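The Box With Little Rooms Inside

Hirkberg Children's Pages: Things on the Desk

Take a cardboard box and put in it one glass marble, two batteries, a rubber and your house key. Close it and shake. You hear a big noise, and when you open it again everything lies in one corner. The key is under the marble, and one battery is standing on its head.

Now imagine the same box with thin walls inside. Each thing has its own small room. You shake again, and the noise is much smaller. The marble can still roll a little, but it cannot meet the key.

These inside walls are called dividers, and the small rooms are called compartments. The word "divider" comes from "divide", which means to make parts from one whole thing. You know it already from your maths lessons.

How do the walls stand up?

A strip of cardboard alone does not like to stand. It falls over, or it bends. But when two strips cross each other, they can hold each other up. For this the maker cuts slits. A slit is a narrow cut that goes only to the middle of the strip. One strip has its slits from the top, the other has them from the bottom. You push the two together, slit into slit, and they make a cross. With more strips you get a grid, like the squares in your exercise book.

There is no glue in a grid of this kind. You can lift it out of the box and press it flat, and it takes almost no space. In the old Gemetti packing works in Prolbridge, where eggs and glasses were packed for the shops, the flat grids were kept in piles of 100. A worker took one from the pile, pulled it open with both hands and dropped it into the box. A good worker could fill 38 boxes before the morning tea.

Where do we meet them?

Glasses and bottles travel in them. So do apples, if they are expensive apples, and the small balls which people hang on the Christmas tree. You can also find such a box on a desk, where people put into it the many little things that otherwise run away: clips, screws, plugs, short cables. A desk with a computer on it has always more cables than one expects.

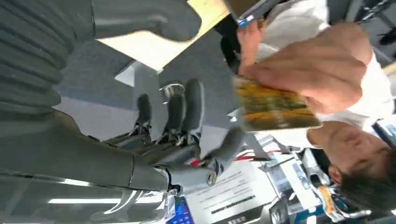
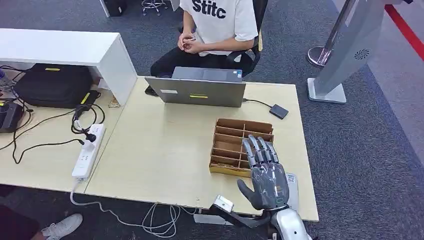
How big should a compartment be? This is a more difficult question than it looks. If it is too big, the thing inside can jump about. If it is too small, your fingers do not go in, and you must turn the whole box over to get one paper clip. Put your thumb and two fingers together as if you want to pick up a pea. The compartment must be wider than this, and a bit more.

The height of the walls is important too. For bottles the walls are high, so that the glass sides do not touch. For small things they can be lower than your finger is long.

Make one yourself

You need an empty shoe box, some thin cardboard (the back of a drawing pad is good), a ruler, a pencil and scissors. Ask a grown-up to help you if the cardboard is hard to cut.

Measure the inside of your box, the long way and the short way. Cut one strip for the long way. Let us say that your strip is 60 millimetres high. Then cut four strips for the short way, with the same height.

On the long strip, make four pencil marks with equal spaces between them. At each mark cut a slit from the top, 30 millimetres deep. On each short strip make only one mark, in the middle, and cut there a slit of 30 millimetres as well. Make every slit as wide as your cardboard is thick. If it is too narrow, the strips will bend when you push.

Turn the short strips so that their slits look up, and put the long strip on them with its slits looking down. Push gently. Lower everything into the box.

One long wall and four short walls give you ten compartments. Try to draw it on paper first and you will see why. How many do you get with two long walls and four short ones? And with two long walls and five short ones?

If your strips are a little too long, cut off a small piece at the end and try again. If they are too short, the grid will slide in the box, and a bit of tape on both sides holds it in place.

The next page in this series is about drawers.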